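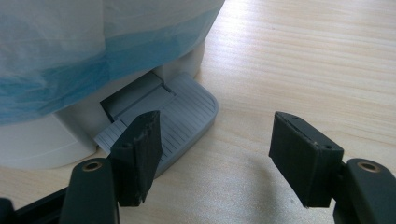 4 min read

2023-03-16

The van leaves Fleridside before six, when the street lights are still on and the only other traffic is the bread lorry. Ross Carnegie drives. He has worked on the island's rubbish round for 15 years and can do the first hour with the radio off, by habit, stopping at gates he could find in fog.

Fleridside has one main road, one shop and no landfill of its own. The old tip at the north end was capped and grassed over long ago, and sheep graze on it now. Everything thrown away here has to be picked up, sorted, squashed and put on a boat. Last year that came to 2900 tonnes, a good part of it in summer, when the holiday lets are full and the bins behind the pier are emptied twice a week.

Most people on the mainland never think about where a bag goes once the lid is down. Islanders do, partly out of thrift and partly because they can see it going. The skips wait on the quay beside the foot passengers. If the ferry is off for three days in November, the skips stay where they are, and the gulls find them.

"You get to know what a household eats," Carnegie says. "You get to know when there's a baby. I don't go looking, but you can feel the weight of a nappy bag through your gloves."

The round is split in two. Food waste and general rubbish go out one week, glass, tins and card the next. Plastic is the awkward one. Bottles are taken, but film, pots and trays were dropped from the list when the buyer on the mainland stopped accepting them, and the council has not found another. Some residents wash and flatten their yoghurt pots anyway and keep them in the shed, waiting for the rules to change back.

At the depot, a long tin building behind the Paterson garage, the bags are tipped on to a concrete floor. Alasdair Moffat runs the baler. It is an old machine, bought second-hand from a firm called Gillov, and he keeps a drawer of spare parts for it because a new seal can take a fortnight to arrive. Each bale is tied, weighed and written up in a hardback ledger. He has been asked to move to a tablet and says he will when the ledger is full.

The boat costs more than anything else. The council pays by the lane metre, and a half-empty trailer is charged the same as a full one, so Moffat holds each load back until it is properly packed. In a bad winter this means bales stacked to the roof. In July he sends one every few days.

There is a plan to do things differently. Prosska, a small company set up by three families on the west side, wants to compost all the island's food waste in closed drums and sell the result to crofters. A trial with 8 houses ran through the winter. The compost was good, if a bit stony with eggshell, and the families have asked the council for £3705 to buy a second drum and a shredder. A decision is due before the summer timetable starts.

Carnegie is in favour. Food is what makes the bags heavy, and it is what makes them split. He would rather lift a sack of dry wrappers any day, and his back agrees with him. Moffat is more careful. He has seen a glass crusher come and go, and a scheme for turning fishing net into rope which lasted one season and left him with a container full of net. It is still there, behind the baler, and people come by now and then to cut a piece for their peas.

What has changed, both men say, is the amount of packing. Almost everything that used to come from the shop now comes from a warehouse, in a box with another box inside it. The card cage at the depot was built for one week's collection and is full by the second day. After Christmas they put the overflow in a borrowed horsebox.

By ten the van is at the far end of the road, where the tarmac stops at a cattle grid and the last house leaves its bag in a fish crate with a stone on top. Carnegie lifts the stone, takes the bag and puts the stone back in the crate. Then he turns the van in the field gate and starts on the other side.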